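Storage talk, session 2: small household items and the open box
Speaker notes, Noemí Escobedo. Version of December 27, 2022

Slide 1. Title
Leave up while people sit down. Introduce self and Fergal Nic Giolla, who is taking the questions. Say at the start that handouts are at the back and contain all the tables, so there is no need to copy them.

Slide 2. Scope
The talk covers items smaller than a hand: lids, caps, brushes, scrapers, clips, travel bottles. It does not cover food, medicines or anything with a blade. Someone will ask about medicines. Refer them to session 4.

Slide 3. Where the material comes from
Household survey at Nerinmont, run by Wing-yan Poon and Yao-tsung Chung. 40 homes, one drawer or shelf each, emptied and recorded. Over 600 items logged. Largest single class: lids with no container. Second: brushes of all types. Do not give percentages, the classes overlap (a brush in a capped tube was logged under both).
Pause. Ask how many people have a drawer of lids. Move on whatever the answer.

Slide 4. Definitions
Container: holds the items. Box, tray, tub.
Parent: the jar or bottle a lid belongs to.
Orphan: a lid or cap whose parent was not found on the day of sorting.
Long item: anything longer than the inside of the container in the direction it is laid.
Keep to these words for the rest of the talk. Last time I used "tub" in two senses and lost the middle rows.

Slide 5. Choosing the container
Reused retail cartons do well for this work. The shallow type with handle holes in the sides is the most useful:
- contents can be seen from above without digging
- handle holes allow it to be carried level
- no flap or cover to manage
Weak points. Board softens if it stands on a damp worktop. Base may sag if one heavy item is put in the centre. Ka-ming Tai tested Gravari and Fletlow trays against plain cartons and found no difference in sorting time, only in how long they lasted. Mention this briefly. It is his result and he may want to speak to it.
Printing on the carton is of no importance. If the household finds it distracting, turn the printed side to the wall.

Slide 6. Long items
Brushes with long handles are the usual problem. Three positions are possible: flat inside, on the diagonal, or resting over the side.
Flat inside is best where the length allows.
Diagonal wastes two corners, acceptable for one item only.
Resting over the side is common in practice and poor. The handle gets knocked and the head shifts everything under it.
Rule for the handout: measure the longest item first, then pick the container.
If short of time skip to slide 8.

Slide 7. Lids
Lay lids flat on the table in a row. Do not stack at this stage. Stacking hides the small ones under the large ones and they are then logged as missing.
Put the row between the container and the person sorting. Work from one end. For each lid:
find the parent, fit it, put both back where they are used
or mark it as an orphan
Orphans are kept until August, then discarded. The date was picked for the Nerinmont homes and can be changed. What matters is that it is written on the container.
Translucent lids need a plain surface under them. On a patterned cloth they are easily passed over. A bare tabletop is adequate, though on a glossy one watch for reflections from the ceiling light.

Slide 8. Order of work
1. Clear the table.
2. Container in the middle, open side up.
3. Take out lids and caps, row in front.
4. Long items next, to the right or left, same side each time.
5. Remainder stays in the container until the row is finished.
Step 5 is the one people resist. They want to tip everything out. In the Liu flat (11 items, the smallest set we had) tipping out was harmless. In the largest set it added a second full sort.

Slide 9. Costs
Short slide. Cartons are free. Labels, pack of 1,000, far more than any home needs; share a pack between neighbours.

Slide 10. Limits of the method
Does not scale to garages. Does not help where several people use the same drawer and disagree on what is rubbish. Fergal has a view on this and should be allowed two minutes, no more.

Slide 11. Last slide, stays up during questions
Point out the row of lids first, then the long white handle. Ask the audience which of the three positions from slide 6 they would choose, and take answers before opening the floor.
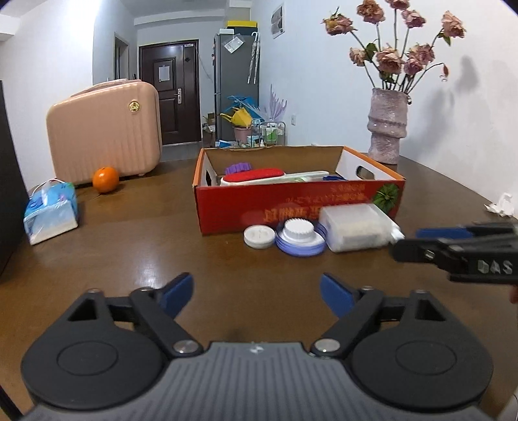 Slide 11. Open carton with brush-like item, lids set out in front.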